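The Kurthorpe Blocks

Verna Abernathy had cut 14 blocks by the time the kettle clicked off, and she left the tea alone until she had squared up the last one. The pattern was called Zillia. It was a plain thing, four strips and a corner, and the letter from the quilt drive had said to use any blue so long as it wasn't navy.

She had three blues. One was a pillowcase, one was a shirt of her brother's, and the third was a piece of Alcantara left over from when she had recovered the piano stool. She put the Alcantara back in the drawer. It would never lie flat next to cotton, and whoever had to join the rows at Kurthorpe would curse her for it.

The drive wanted 200 blocks by the end of March, and it was already the second week. They were for the new rooms at the hospital. Verna had been in one of the old rooms for 26 nights, two winters back, under a cellular blanket the colour of weak custard, and she had looked at that blanket a great deal.

Ilango Pinto came round at four with the bag of wadding she had asked for. He lived across the landing and had taken up sewing in the autumn, after his hours were cut. His stitches were small and very tight. He sewed as if somebody might try to pull the thing apart.

"I've done six," he said. "One's wrong."

"Which one?"

He laid them out on the table. She saw it at once. The corner was turned, so that the light strip ran down the outside edge and the dark one met the middle.

"I can unpick it," he said.

"How long did it take you?"

"All of last night."

Verna turned the block round, then round again. It was wrong whichever way it went.
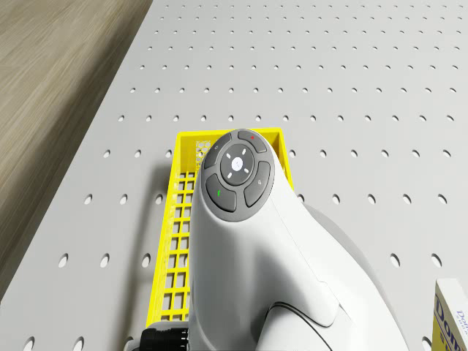 The white arm, with its round pad of dark grey buttons.

"Leave it," she said. "Put it in with mine."

"They'll see it."

"They might. Have you eaten?"

He hadn't, so she made cheese on toast and they ate it standing up, because the table was covered. He asked her about the shirt. She told him her brother had worn it to work on the ferries and that it had been washed so often you could nearly read through it. He said his father had kept shirts like that in a suitcase in Dolladmont and never worn them, and when they opened the case after the funeral the folds had gone yellow and split.

"What did you do with them?"

"My aunt threw them out. I'd have kept one."

Verna wiped her fingers and went to the drawer. There was a sleeve left from the blue shirt, and the cuff with its button still on. She cut the cuff off and gave him the rest.

"You'll get two blocks out of that if you're careful," she said. "Cut with the grain."

He held it up to the window and looked at it for a while before he folded it into his pocket.

They posted the envelope the next morning. It was fatter than she had expected and cost more too, and the woman at the counter had to push it through the hatch with both hands. Verna didn't think of taking a picture of the blocks until they were back on the landing. Ilango said he could remember what they looked like. She said that she couldn't, she had made too many, and all she could call to mind was the one with the turned corner.

The card from Kurthorpe took weeks to come. It was dated 4/26/26, and it said thank you for the blocks, which had all been used, and that there would be another drive in the autumn if she was willing. The colour would be green. Somebody had added a line in pencil underneath — did she have any more of that soft blue, the thin one, as they were short by a strip.

She knocked across the landing with the card in her hand. It was a minute before he came to the door, and he had a thread stuck to his sleeve.

"Have you still got that shirt?" she said.

"I've cut one block. There's a bit left."

"Enough for a strip?"

He went to look.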